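Sorting plastic bowls and cups so they actualy go back in the cupboard

Quick one. Took me 30 minutes start to finish, and most of that was hunting for lids that don't exist.

You need: a cleared table, a dark cloth, a dish towel, 2 shallow bins. I used the Wirkwood ones, any will do.

Step 1. Empty everything. All the plastic, every shelf, the dishwasher, the kids' room, the sandbox. Wash what needs it. Dry it properly, stacked wet bowls stick together and smell.

Step 2. Put the cloth down. Dark green is great for this, bright plastic shows up on it and so do crumbs and cracks. Also stops things sliding.

Step 3. Spread out. Don't stack yet! Everything gets its own spot, right way up, along the back and sides. Leave the middle and front open so you have somewhere to work.
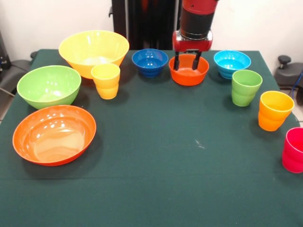 Bowls and ribbed cups spread out on the green cloth, big orange bowl at front left.

Step 4. Check each piece. Run a thumb around the rim. Rough or split, it goes. Cloudy is fine. Sticky is label glue, a dab of cooking oil gets it off.

Step 5. Bowls first. Biggest on the bottom, then work down. Go by width at the rim and forget color, a wide flared bowl and a deep round one can look the same size and then won't nest. If one rocks, take it out and try it one lower. Ridged bowls go together, they grip each other.

Step 6. Cups. Stepped ones nest if they're the same shape. Keep it to one short stack, tall ones tip over as soon as the door opens. Odd cups go next to the stack, not in it.

Step 7. Bins. Bowls in one, cups in the other. Low shelf if kids get thier own snacks.

Leftovers: I had 11 pieces that matched nothing. Kept a couple for paint water and seeds, rest went to the swap table in Sudcombe.

Redo it when the stacks start leaning. Second time is way faster.

Heather Sutcliffe
2024-01-21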